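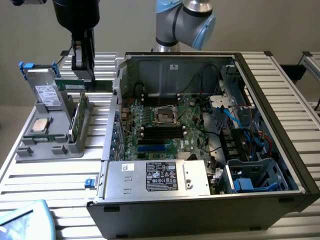 The assembly bench in mid-morning, with the tower on its side and the parts fixture to the left.

Project diary, Divach Technical College, Automation Workshop
Student project: Memory and processor installation by two-arm cell
Entry for September, second week of bench work

The group met at 8 in the morning and had the cell powered by half past. The previous entry closed with two matters outstanding: the height of the parts fixture, and the order in which the memory modules are to be presented to the arm. Both were taken up before any motion was run.

The fixture was raised by means of the shim plates cut last term and then bolted down again. The instructor asked that the new height be written in the bench log and on the drawing, as the drawing had not been changed after the last adjustment and two students had worked from the wrong value. The drawing has now been corrected and the older copy removed from the folder.

The work at present concerns a Dell tower laid on its side with the panel off. The processor socket is empty, and the memory slots stand in two groups, two above the socket and four below it. The project plan calls for the upper pair to be filled first. Some members of the group had argued for starting with the lower four, where there is more room for the fingers to open. The instructor let the plan stand. The cables looped along the inner wall above the board were raised as a concern for the upper slots, and it was agreed that the approach path should come in from the socket side until the group has more confidence in the wrist angle.

The first part of the morning was given to the pick alone. The arm was brought down to the module lying across the rear holder, in small steps, with one student at the stop button and one reading out the height. No insertion was attempted in this period. The recorded pick position differs slightly from the one taught last week, as was to be expected after the change of height, and every point that depends on it has been marked for teaching again. The list is longer than we had hoped. It will take most of the next session.

The control program, which the group calls Skusamell, was used in the version saved at the end of the last session. It now stands at 3,064 lines, of which 2,148 belong to the motion and safety sections and are not to be edited without the instructor's approval. The remainder is open to the students. A rule was added to the front page of the workshop binder to this effect, and all members have signed it.

A fault was found in the section that handles the grip. The command to close the fingers was sent before the arm had reported that it was at rest. At low speed this made no difference, and for that reason it had passed unseen through the earlier trials. When the speed was raised after the morning break, the fingers began to close while the arm was still settling, and the module was pushed along its holder instead of being lifted. The arm was stopped at once. The module was looked over, its contacts were checked under the magnifier, and it was returned to use. The program now waits for the rest signal, with a short added delay. The student responsible for the section has written up the fault on a separate sheet, which is filed behind this entry.

Discussion of the second arm took up the period before lunch. It stands behind the case and is to serve in the later stages of the project, when a module must be steadied during insertion. For the present it is to remain parked. There was some feeling in the group that this is a waste of equipment -- the point was made at length -- but the instructor's view is that two arms should not share the space over the board until each can be trusted there alone. The group's written proposal for shared motion will be heard at the end of the month.

The processor was not handled today. It remains in its recessed tray on the fixture, and the procedure for lifting the retention lever is still on paper only. The group responsible has asked for a spare board on which to practice, so that a bent pin will not hold up the rest of the project. A request has been sent to the stores office.

In the afternoon the class reviewed the trial record. Cycle 247 was the last to be entered before the change of height, and it was decided that results before and after that cycle will be kept in separate tables. One student asked whether the earlier results should be thrown out altogether. They will be kept. The final report requires an account of how the method changed, and the earlier table is the only evidence of it.

The rules for the Clumine student meet were also read aloud, as several members had not seen them. The points that bear on our work are these. The case must be opened and placed by hand before the start. No part may be touched by a student once the run has begun. A module counts as installed only when both end latches are closed. A dropped part ends the attempt but does not bar the team from its next turn. The group had assumed until now that a module pressed home on one side would earn partial credit, and the insertion routine was written on that assumption. It will need a final press at each end of the module, and a check of some kind afterward. Two methods of checking were put forward, one by force reading and one by camera. The group was divided, and each side is to bring a one-page outline to the next session.

The Aksoy workshop has offered the loan of a set of softer finger pads. The offer was accepted with thanks. They are to be tried on the memory modules first and compared with the present pads at the same speed and the same height, with no other change made on that day.

The cell was shut down in the usual order. Tools were counted back into the cabinet; one small driver was missing and was found in a lab coat pocket. The case was left in position on the table so that the taught points would not be disturbed, and a notice asking other classes not to move it was placed on the door.

Work carried forward:
Teach again all points marked in the list.
Repeat the pick at raised speed with the corrected grip section.
First insertion in the upper pair of slots, low speed only.
Outlines on the latch check, both sides.
Reply from stores about the practice board.

Entry written by the recording student and read over by the instructor.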